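Pince à main Olell, deuxième version

Galerie mise en ligne le 28 avril 2019 par Nana Sulemana, atelier partagé Kwofie

La pince Olell se tient à la main et reprend la cinématique d'une pince de robot : deux bras à biellettes, deux mors, des patins bleus striés. La première version, montée sur une base Trurkberg, serrait trop fort et marquait les manches en bois. J'ai redessiné les biellettes et changé les patins. Chaque pince pèse 383 grammes et s'ouvre jusqu'à 82 mm. Les essais se font en cuisine, avec des couverts ordinaires.

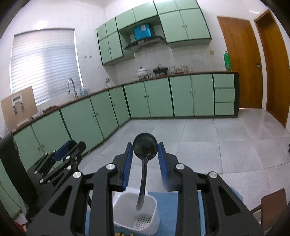 Cuillère noire tenue par le cuilleron entre les deux patins, le bout du manche dans l'ouverture du panier à couverts.

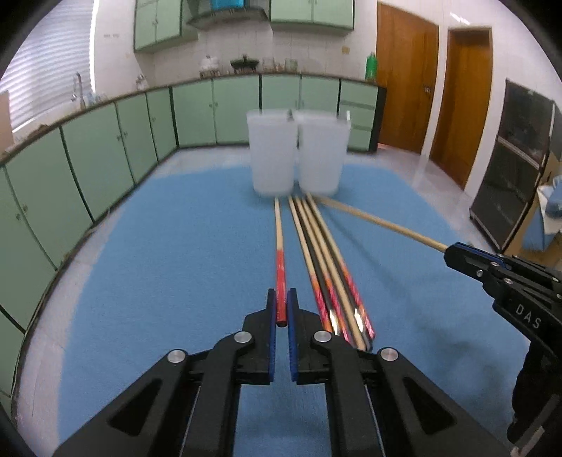 Baguettes sur le tapis bleu, devant les deux gobelets. La pince de droite en tient une.

Les axes viennent de chez Pimard. Les premiers prenaient du jeu après une vingtaine d'heures, je les ai remplacés par des axes plus longs avec une rondelle de chaque côté. Les patins sont collés - le vissage abîmait les stries. Reste le ressort de rappel, encore trop mou quand la pince est inclinée.

Les plans seront déposés à l'atelier en août, avec la liste des pièces et les cotes des biellettes. Pour une copie avant cette date, laisser un mot dans le casier 20.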